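Citlali Figueroa me abre la puerta del taller y ya va hablando de engranajes. Lleva 6 años arreglando piezas en Becerra y le sigue gustando, se le nota enseguida. «A mí dame un disco con un buen agujero en medio y soy feliz», me suelta entre risas — y yo apuntando como loca.

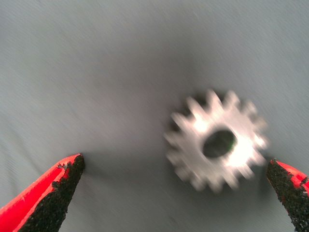
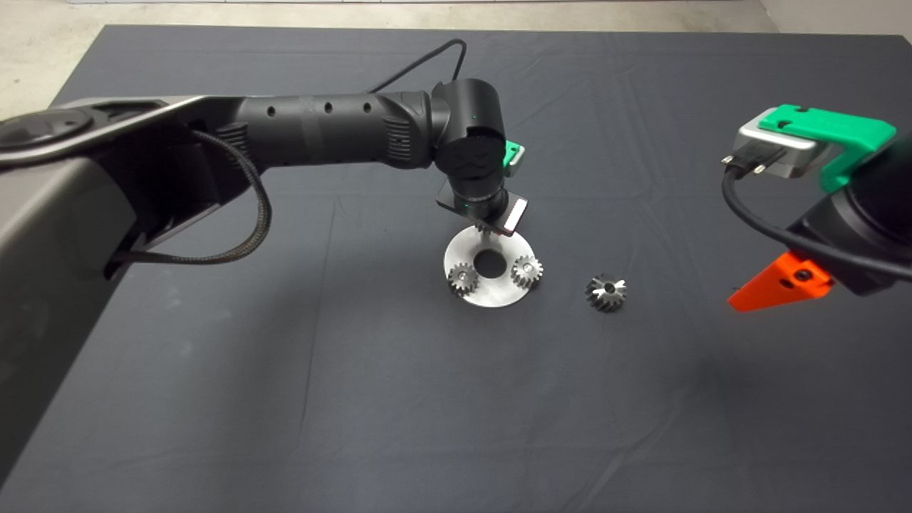 Le pregunto por el paño y se anima todavía más. «¡Siempre tela debajo! El metal se raya con nada, y luego a ver quién lo pule». Aprendió con Olesia Stelmakh, que en noviembre le regaló su primer calibre (aún lo usa, claro). ¿Y lo peor del oficio? «Los dientes gastados. Los miro y ya sé que me quedo sin merendar».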